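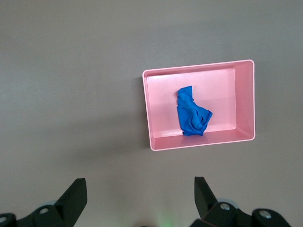 *A shallow tray in pink plastic, a colour often said to make food taste sweeter*

The **tableware colour effect** is the claimed influence of the colour of plates, bowls, cups and trays on how much people eat and how they judge the taste of their food. It is widely repeated in diet books, catering magazines and sales material for crockery. The evidence behind it is patchy, and several of the best-known claims rest on a single small trial.

## Claims

The claim takes several forms, which don't always agree with one another. Red plates are said to make people eat less by acting as a warning. Red is also said to stir the appetite, usually to explain why it turns up in the signs of burger bars. Blue is described as putting people off their food, on the grounds that few foods are blue. Pink and white are credited with bringing out sweetness.

A separate claim concerns contrast. It holds that people serve themselves more when the food and the plate are close in colour, such as rice on a white plate, and less when the two stand apart. Supporters treat this as the stronger form of the idea. It at least names something that could be tested without appeal to what a colour "means".

## The Granstead trial

Most popular accounts lead back to a trial held in a works canteen in Granstead one April. Diners were given the same stew in red, white or blue bowls, and the leftovers were weighed. Those with red bowls left more. The report was printed as a pamphlet by Brekier, a catering supplier which sold red bowls at the time, and was never put through outside review.

The trial had 28 diners, of whom 19 finished every meal. They chose their own seats and could see one another's bowls. No record was kept of what they had eaten earlier in the day, and second helpings were left out of the totals. The pamphlet gives average leftovers for each colour without saying how much they varied from diner to diner, so a reader can't tell whether the gap was larger than chance would produce.

A repeat in Hiltau used 90 diners and found no difference between the colours. It is mentioned far less often. Defenders of the original have objected that the Hiltau meals were served cold, though the Granstead pamphlet makes no claim that heat matters.

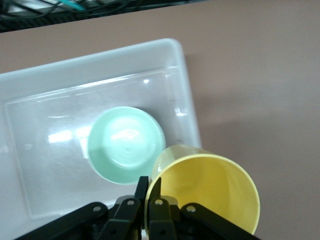 *Plastic tableware in mixed colours: a yellow cup on its side next to a white tray, and a mint-green bowl in the tray*

## Use in care homes

Brightly coloured tableware is sold to care homes on the basis that residents with poor eyesight can see it more easily. The reasoning is sensible enough, and staff often speak well of it. Whether it leads residents to eat more is harder to show. Homes that buy new tableware tend to change other things in the same month, including menus, lighting and the help given at table, and reports seldom separate these.

The Buchanan survey, often cited in support, asked managers whether they thought meals had improved. It did not weigh any food.

## Criticism

The food writer Archie Farquharson, in an article dated 11/01/2021, argued that the subject suffers from loose terms. "Blue" may cover anything from navy to a pale glaze, and few reports give the shade used. He listed 3 faults common to the trials he had read: small groups, a single meal, and no check on whether diners had guessed the purpose.

Farquharson accepted that colour may shift taste ratings a little under test conditions. He doubted that the shift would last beyond the first few mouthfuls, or survive a week of eating from the same plate at home. No long trial in ordinary households has settled the point.

## See also

- Portion size
- Food colouring
- Placebo effect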